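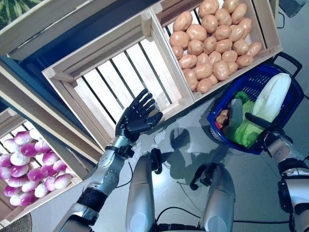
For three years I work in the back of a vegetable shop, and every year somebody asks me if a robot will take my place. Usually it is a customer who has seen a video. Until this spring I always answered no, very quickly, and went back to my boxes. Now I answer a little slower. A humanoid with two arms and five black fingers on the hand can stand between wooden crates, hold a blue shopping basket by its handle and reach with the other hand for a crate. I would not have believed the basket part. To hold a basket while you do something else is a thing we teach to new people, because they always want to put it down.

But I want to write about the chore itself, because I think the people who discuss this subject do not always know the chore. When I say "restocking", my friends imagine that I take things from one place and put them in another place. This is maybe a third of the work. The rest is looking and deciding. Is this lettuce still good for the front? Should I turn it so that the brown leaf is behind? Do I take the outside leaf off, or two leaves, or do I put the whole head in the box for the soup kitchen?

Our shop is small. We are supplied by Garcia, who bring potatoes and roots, and by Plimama for everything with leaves. In November we move around 1,000 kilos of potatoes, and I can tell you that I do not enjoy one of them. If a machine wants the potatoes, it can have the potatoes tomorrow morning. They are hard, they do not bruise from one finger, and if one falls on the floor you pick it up and wipe it. For me this is where a robot should begin.

Leaves are a different story. A lettuce has no good place to hold it. If you take it from the top, you break the leaves, and if you take it from the side with too much force, you have a green mark the next day, which you do not see today. This is what worries me about the question "can it do the job". A person can watch a lettuce being lifted and say bravo, and the damage comes out in the night in the cold room. My first month I was very proud of my speed, and then my boss showed me what my lettuces looked like in the morning.

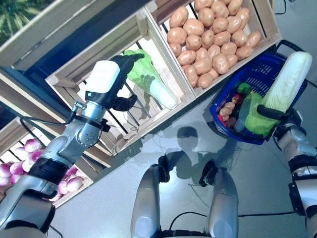

Napa cabbage is somewhere in the middle. It is long and firm, you can take it around the body, and it forgives you. I would give a beginner the napa before the lettuce, and I would give it to a robot in the same order. Turnips also are easy, if you do not throw them.

Then there is the price. A company with the name Drikow sent us an offer last year for a sorting machine, not a humanoid, only a belt with a camera over it. It could do 4,000 pieces in an hour. We do not have 4,000 pieces of anything except in the week before the holidays, and the belt was longer than our back room. My boss put the paper under the coffee machine, where it still is.

At home I am less strict. We have a Selari vacuum, the cheap model, and it is stupid, but it works every afternoon at 2 when I am not there, so I do not have to see how it does it. I think this is a big part of why people accept such machines. If it needs 60 minutes for a room which I do in ten, it is not my 60 minutes. In a shop it is different, there the customer stands behind you and waits for her onions.

So my answer for now is this. The hard and round things, yes, I believe it, maybe soon, and I will help to carry the robot inside. The soft things, I want to see them on the next morning. And there is one more job which I did not mention, to wash the crates at the end of the day with the cold hose. For that I would sign the paper immediately.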